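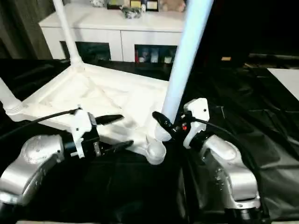 Plastic Stools and Small Furniture: Gallery

The pages in this section cover the knock-down plastic stool, the kind sold as a seat and four loose legs. Most of us have owned one at some point. They turn up in bathrooms, on balconies and at the back of school halls, and they get very little attention until a leg goes missing.

Harriet Lindqvist started the section with her notes on the Prondstead step stool, and Leonidas Katsaros has since added the measurements for the Clindgate range. The captions are by Na-rae Gil. Click on any picture for the larger version.

The seat

The top of a stool like this is a single molding. From above it is a plain panel with rounded corners. The work is all on the underside, where ribs stiffen the panel so that it can be thin and still take a person's weight. A seat without ribs would need to be much thicker, and it would cost more to mold and ship.

Ribs also collect dust, soap and hair. If the stool is kept in a bathroom, turn it over every so often and go along the ribs with an old toothbrush and dish soap. Rinse it and stand it on its side to drain.

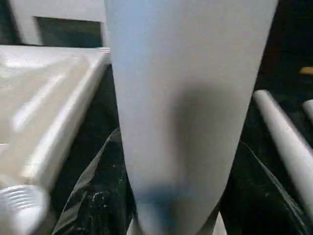
White is the most common color for molded household pieces, and it is also the hardest to photograph. Trinity Alcantara, who looks after the pictures here, prefers side light for anything glossy. Shine can help with shape. The white plastic tray is badly blurred, but the bright streaks along it still show which way it runs, and its raised rim catches the light along the top edge. Matte plastic gives you less to go on, so a dark cloth underneath is a good idea.

Old white plastic tends to yellow if it stands near a window. Cleaning will not bring the color back. We have stopped recommending any of the home whitening recipes after the letters we received in June.

The legs

Legs come in two general types. Some push into a socket and hold by friction. Others have a thread and are turned until they seat. The Kotico stools in our list are the push-in type and the Esposito ones are threaded. Check which you have before using a mallet, as a threaded leg that is hit will usually crack the socket.

Put the seat face down on a cloth to fit the legs. Start all four before pushing or turning any of them fully home. Then set the stool upright on a level floor and lean on each corner in turn. If it rocks, take out the leg opposite the high corner and fit it again.
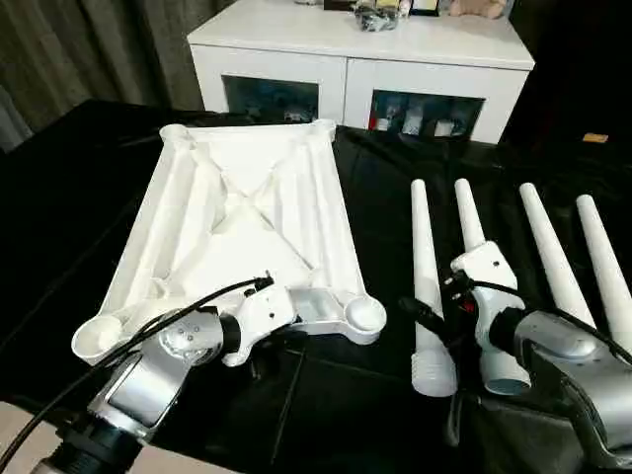
Spare legs are sold by some of the makers but seldom in singles. Measure the full length and the width at the end that goes into the socket, and compare both with the table before ordering. A difference of 2 mm at the socket end is enough to make a leg useless.

For storage, take the legs off and keep them in a bag tied to the seat. Lutz Hamann has kept 34 stools this way in a hall closet for three years and reports no lost parts.

Page last updated 4/10/19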